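Notebook: joint sand and drainage trials, Gukimano yard
August, continued from the spring pages

Overcast all day, flat light, no wind worth writing down. Started at 7 a.m.
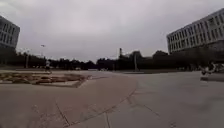 Where we left off

The spring batch of test slabs was laid with the Pronance jointing sand on one half and plain washed sand on the other. Both halves went through the same watering schedule. I wrote then that the plain sand had settled more in the joints and that I wanted a second round before saying so to anyone outside the shop. This entry is the second round.

The bedding is the same as before. Crushed stone base, screeded, then the bedding layer, then the pavers hand-tight with spacers pulled as we went. The pavers are from the same pallet as last time. I checked a handful against the square and rejected two with chipped corners, which went to the cut pile.

Setup

Tray A: Pronance sand, swept dry, compacted, topped up once.
Tray B: washed sand, swept dry, compacted, topped up once.
Tray C: washed sand with the Siriwardena binder mixed in at the rate on the bag, misted per the instructions.

Tray C is new. I had doubts about the binder because the last bag had picked up moisture on the shelf and came out in lumps. This bag was sealed and poured fine. I sieved it anyway and there was nothing left on the mesh.

Each tray sits on the tilting stand at a 2 percent fall toward the outlet. I set the fall with the digital level and then checked it with the long spirit level and a shim, and they agreed. Last time the stand crept during the run because the left clamp was not biting. The clamp has a new pad now. I marked the leg position in pencil so any movement would show. None did.

Run

Water goes on from the sprinkler bar at the high end, 200 liters per tray, fed from the header tank so that mains pressure doesn't matter. Outlet water goes through the filter sock and into the barrel. The sock gets dried and weighed afterward to give the sand loss.

Water temperature in the header tank was 68 F at the start. I don't think it matters for A and B, but the binder sheet gives a temperature range and we are inside it, so I am noting it.

Tray A ran clean from early on. A little cloudiness at the start, which I put down to dust on the pavers. I should have hosed the tops first. Did so for B and C, so A has that small disadvantage and the sock weight for it should be read with that in mind.

Tray B ran cloudy for longer. The joints nearest the sprinkler bar dropped first, then the ones along the left edge. The edge restraint on that side has a gap at the corner I could get a fingernail into, and some of the loss probably went out there instead of down the fall. Packed it with putty for next time.

Tray C gave very little to the sock. The surface of the joints held a crust. When I pushed a nail in at the low end, the crust broke and the sand underneath was loose, so the binder had not gone all the way down. Either it needs more water when misting or it needs to be mixed more thoroughly before sweeping. The bag says to mist twice with a wait between. I waited, but the shop was cool and I may have gone too early with the second pass.

Problems

The sprinkler bar has a blocked hole near the middle. I cleared it with wire before Tray A and it blocked again during B. There is scale inside the bar. It wants soaking in descaler overnight or replacing. If it is replaced, please drill the new one from the same template – the template is in the flat drawer under the drill press, under the sandpaper.

The drying oven door does not shut unless it is lifted slightly. Socks took longer than they should have. I left them in over lunch and weighed them again after, and the weights had stopped changing.

The balance needed zeroing between every reading. It was standing next to the extractor. Moved it to the far bench and it behaved.

Thoughts on the joint width

We have been treating joint width as fixed, and I am less sure we should. On the trays the spacers give us a tidy joint every time. On an actual paved square the joints open and close from one row to the next, and the wide ones are the ones that empty. A tray laid with deliberately mixed joints would tell us more about which sand to recommend for open ground with no shelter. It would also be harder to repeat. Perhaps one mixed tray beside two regular ones.

The Rallell edging came up again as an option for the corner gap. It would fit the trays if the flange were cut down. I have a length of it on the rack and will try it before ordering any more.

To do

– Descale or replace the sprinkler bar.
– Repeat Tray A with the paver tops hosed first.
– Repeat Tray C with a longer wait between mistings. Write the wait down this time.
– Fix the oven door catch.
– Cut one length of Rallell edging and test fit at the left corner.
– Copy the sock weights from the bench sheet into the trial log. The bench sheet is clipped inside the back cover.

Trays A and B are left on the stand to dry out. Please don't sweep them.

Filed under: Workshop notebook, Paving, Drainage trials
Contact the workshop | © Gukimano | Back to top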